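Learning to Sort: A Student Team at Ornadberg Takes Robotics Home

30/12/2019
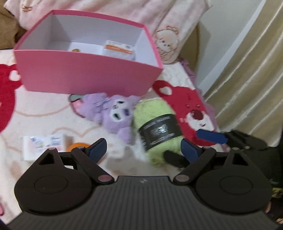 The Culler project began in May as an elective for second-year students at the Ornadberg technical college. Its stated purpose was modest. Students would teach a robotic arm to clear a cluttered surface, placing each item where a person would expect to find it. The course carried no prize and led to no competition. By the end of the first term it had nevertheless become the most requested elective in the department, and the college has now agreed to offer it for a second year.

The project takes its name from the work of culling, in the sense used by orchards and packing houses, where fruit is picked over and set apart by hand. The students who proposed it had first intended to work with produce. They were persuaded by their instructors to consider the home instead. In a packing house, the objects are similar and the lighting is constant. In a bedroom, a soft toy may lie against a roll of tape, and a box may stand open on a quilt that gives way under any weight placed on it. Surfaces of this kind remain difficult for machines, and the department regarded them as a better subject for teaching.

Fifteen hours of recorded handling were required of each group before any programming could begin. Students carried out the work with hand-held grippers, opening and closing the jaws themselves while a camera on the tool recorded the view. The recordings were then used to train a control program for the arm in the laboratory. The method allows a student to collect material in an ordinary room, without moving heavy equipment, and it places the student's own judgment at the center of the exercise. A careless grasp is recorded as faithfully as a careful one.

The grippers were assembled in the college workshop from a design known as Ticona, which an earlier class had developed for use in teaching. Each pair was checked against a common standard before it was released. The opening of the jaws had to match from one tool to the next, and the pads had to meet evenly along their length. Several sets failed this check in the first weeks and were returned to the students who had built them. The department considers this part of the course to be among its most useful, and it has been extended by two sessions for the coming year.

Collection took place largely outside the college. Groups worked in bedrooms, kitchens and shared living rooms, with the written consent of the households concerned. Each group was asked to choose objects that differed in weight, shape and stiffness, and to vary their arrangement between recordings. Plush toys and yarn proved to be of particular interest. A soft object changes shape when it is held, and a program trained only on boxes and packages has no experience of this. Groups that had relied on rigid items at first were asked to repeat a portion of their work.

Boxes presented a separate problem. An item placed near the inner wall of an open carton leaves little room for the fingers of the gripper, and students frequently struck the wall on the way in. The course notes now advise approaching from directly above and pausing before the jaws close. Recordings in which the box itself was dragged across the bedding were kept, but they were labeled and stored apart from the rest.

The first laboratory trial was held at the end of the summer. The arm was presented with 39 household items over the course of a day and succeeded in placing 10 of them correctly. The result was below what the groups had hoped for. A review of the recordings suggested that many of the grasps had been made too quickly, and that the students had often moved on before an object was fully released. A second round of collection was organized with stricter guidance on pace. In the trial that followed, using the same items, the arm placed 30.

Support for the project has come from Hollemia, a regional foundation for technical education, which paid for the cameras and for the storage of the recordings. The foundation asked in return that the course materials be made available to other schools. A first set, consisting of assembly instructions, a consent form and the notes on collection, has been prepared and is held by the department office. Schools that wish to use it are asked to report on their experience after one term.

Enrollment for the second year will open when classes resume. The new groups will continue with household objects, and one group will be assigned to folded clothing, a category that the first class attempted only briefly. Students are expected to have completed the introductory course in programming. No previous experience with robotics is required, although applicants should be prepared to spend a good part of the term working by hand.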